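Bench notebook, back room
16/10/2022

Small stuff day. I've been putting this off since June, when we moved the consumables over from Gravcombe and everything got tipped into whatever was closest. I wanted one shelf where a person can put out a hand and come back with toothpicks, and for months what you came back with was a torn paper packet and toothpicks all over your shoes. So, notes on what I did, what I'd do again, and what's still bugging me.

First job was getting everything out of packets and into clear containers with lids. I'm completely sold on clear. I know the argument for the tins (they stack, they look smart, they were free) but you have to open a tin or read its label, and the labels in here are all wrong anyway. One of them says "fuses" and has been full of birthday candles for as long as I've worked here. With a clear tub you see the sticks, you see how far down they are, done.

Second job was deciding what goes in which crate. I started out sorting by material, wood with wood, metal with metal, and gave it up before lunch. It's tidy and it's useless. When I'm gluing up I want sticks and swabs and the little brushes together, and I couldn't care less that one has a metal ferrule. So now it's by job. Colored crates on the table while I sort, and the color means something for once: blue is what lives at the bench, red is what goes back in the cupboard. If you find anything in red on the bench next week, it's wandered, please walk it home.

The sticks themselves are in the cylinder tubs with the light blue lids, a bigger one and a smaller one. 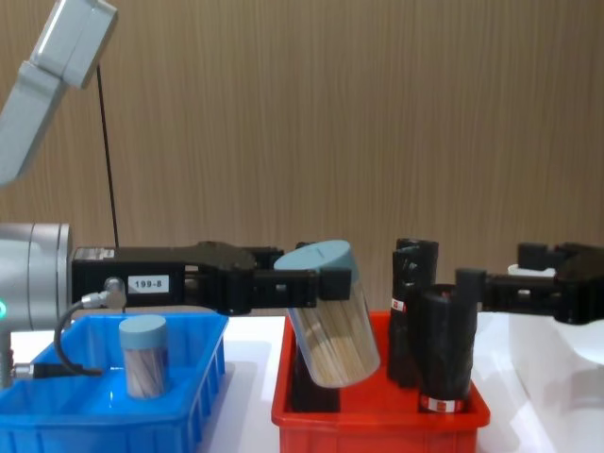

I did wonder about keeping two sizes of tub, because it means you can't just stack them in a column and forget about it. But the small one is nice to have right at your elbow when you're dabbing glue, and the big one can sit back as the stock you refill from. One thing I'd warn about is packing them too full. A tub stuffed to the lid looks great on a shelf and then you can't get the first stick out without tipping it, and once you tip it you get a fistful. My rule is a finger's width of slack. Go by feel, it doesn't have to be exact.

Counting. I said I wouldn't, and then I did, partly because the order form for Trumano wants a stock figure and I've been making that figure up. The total across all the sticks came to 3,451 before I threw out the bad ones. I did it by weight (a hundred on the little scale, then divide) so please don't picture me at it all day with a pencil. Of those, 691 went in the kindling bag. They were the old Ustlow batch, the ones that split down the length when you push them into anything firmer than butter. I'd been blaming my own hands for that all summer!! Same job, same glue, a stick from the newer lot, and it went in clean.

What's left is plenty, so no order until we're down to the small tub. I've written that on the inside of the cupboard door as well.

Lids next, which took longer than the sticks and the crates together. Every loose lid in the drawer got tried on every loose tub, and I ended up with 5 lids that fit nothing in the building. Where do they come from? I've put them in an envelope marked LIDS, NO HOME and I'll give them until the end of the month. Some of the jars have the same trouble in reverse. They'll take a lid that's nearly right, it'll turn and feel like it's caught, and then you pick the jar up by the lid and find out. So I went through each one the same way: screw it down, hold it by the lid over a crate, give it a little shake. If it stays on, it passes. If it drops, well, that's what the crate is for.

I like the jars better than the tubs for anything really small, beads and pins and the tiny washers, and I'd happily get more of them if the budget stretches. You can get two fingers in, and they don't fall over when you bump the table. They do roll once they're down, though, so don't lay them on their sides, even in the bins. Two of them went under the radiator today and one is still there as I write this.

Oh, and the passing-along question. We've never agreed whether things get handed across the table or set down in the middle for the next pair of hands. I've gone back and forth. Setting down is safer, handing over is quicker, and with a small jar there's not a lot of room to get hold of it together. For now I'd say take it by the body, low down, and don't let go until the other side has it. 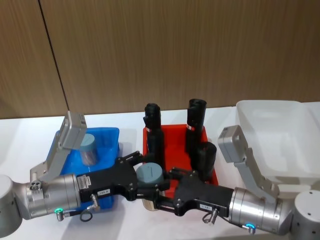

Annamalai's old bench sheet said the opposite, for what it's worth: always by the lid, always set down first, and never more than one jar on the move. A note in the margin in green ink adds that the rule came in after the sequins, and that they were still turning up in the floor cracks two winters later.

Fair enough. I'd forgotten the sequins. I still don't love holding a jar by the lid when half of ours are mongrels, but the setting down part I'll give you, and I've changed my line on the wall card to say so. If the new lids ever come and they all match, we can talk about the rest of it.

Still to do:

Fish the jar out from under the radiator (long ruler, bit of tape on the end).

Relabel the "fuses" tin, or move the candles. I'd sooner move the candles.

Wipe out the crates. There's a fine dust in the bottoms from the packets and it gets on everything, and I only noticed once my sleeves had gone gray.

Ask Gravcombe whether they want their tall tubs back. We're using 2 and the rest are just sitting in the hall with the spare hose.

Swabs. I haven't touched the swabs. There's a whole box, the packets have gone soft at the corners, and I don't know if they go with gluing or with cleaning. I use them for both. Leaning toward gluing, in one of the jars with a good lid, and a second lot by the sink if there's a tub spare.

Left the red crate by the cupboard, full. Top shelf needs clearing before it'll go in.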